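Plikavia Collectors' Help Desk
Ticket 224: Card listing shows the wrong grade after relisting
Status: Resolved
Opened by: Nanami Onishi
Handled by: Itsuki Miyazaki
Category: Listings, graded cards

Nanami Onishi, 9.40am
Hello! First off, I love the new listing page, it's so much quicker than the old one. I do have a puzzle for you though. I've got 30 graded baseball cards up at the moment and 28 of them are perfect. The other two are from my Ikeda rookie set (lovely things, the foil on them is gorgeous) and both show as "ungraded" in search, even though the grade is right there when you open the listing. They were fine until I ended them and relisted them last night. I've tried signing out and back in, and I've looked on my phone as well as the laptop. Same on both.

Itsuki Miyazaki, 10.15am
Morning Nanami, and what a set to have! I can see the two listings and I get the same result as you. Could you tell me whether you used "Relist" or "Sell similar"? And did you change anything on the way through, even something small like the title or the postage?

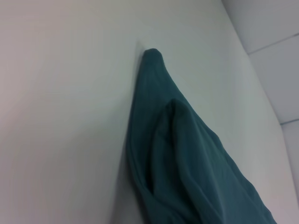 Nanami Onishi, 10.32am
"Relist" for both. I did shorten the titles, and I took the word "graded" out of one of them to make room for the card number. Postage is the same as before, tracked and in a hard case.

Itsuki Miyazaki, 11.05am
Great, that narrows it down a lot. The title shouldn't matter, as search reads the grade from the item details and ignores the title completely. I copied one of your listings to our test shop and relisted it with the title left alone, and it still came up ungraded. So you can put whatever you like in there!

I've asked Katsuhiko Imai to look at the saved details.

Katsuhiko Imai, 1.20pm
Found something. Both cards were first listed with the old form, where grading company and grade shared one box. The new form has a box for each. On relisting, the whole lot goes into the company box and the grade box is left blank. The listing page prints both boxes together so it looks right to a buyer, but search only checks the second one.

Steps for Nanami:
1. Open the listing and choose Edit, then Item details.
2. Clear the grading company box completely.
3. Pick the company from the drop-down list. Please don't type it in.
4. Put the number on its own in the grade box.
5. Save, then wait a few minutes before searching.

Nanami Onishi, 1.58pm
Did the first one and it's showing up under graded cards already, hooray! The second one won't save. I get "Error 3: check item details" in red at the top, and nothing is marked as wrong further down.

Itsuki Miyazaki, 2.10pm
One down! Error 3 normally means a stray space. Try deleting everything in the certificate number box and typing the number in by hand from the label. Copying and pasting from an old listing often brings a space along with it.

Nanami Onishi, 2.24pm
It was the space! Right at the end, where I'd never have spotted it. Both cards are in search now, with the proper grades, and the second has picked up a new watcher. Thank you both so much, I've learnt loads about how this works. 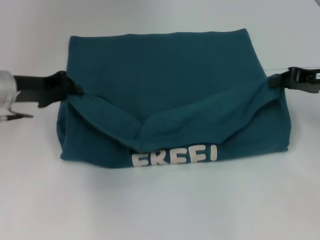 Teal fabric item, folded, on a white surface.

Itsuki Miyazaki, 2.40pm
Brilliant news, and good luck with the sale! Katsuhiko has logged the relisting fault so that old listings get split into the two boxes properly, and we're hoping to have it in the September update. If you relist anything else from the old form before then, check the item details before you press Save.

Ticket closed by seller, 2.51pm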